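Print check, Wednesday

Reel 4 back from the lab at 8 in the morning.
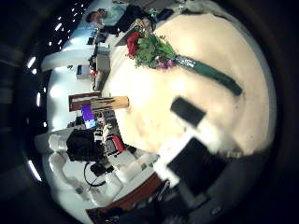
Flowers on the round table.

Ran reels 1 through 4 of Vikport with Špela Petkov in the booth. Aspect ratio confirmed at 1.85. The old masking was set for 1.66 and clipped the top of the subtitles in the harbor sequence, so I moved it and marked the rail with tape.

Sound is mono on the optical track. Hiss rises after the second changeover. Špela blames the exciter lamp. I think it is in the negative, as the Ternuvico transfer has the same hiss at the same place. Left the level at 6.5.

Reel 3 has a splice that drops 15 frames in the middle of Samir's speech on the stairs. The cut reads as a jump but the line survives. Dragica Janevski's notes list it as original. I doubt that. The continuity script has him turn his head first.

The film itself plays slower than I remembered. The long take at the ferry dock holds up. The wedding dance does not, mostly on account of the zooms.

Footage counter read 1,431 at the end of reel 2. Dragica's sheet has the same number.

To do: reel 5, clean gate, write to Ditte Gunnlaugsson about the missing leader.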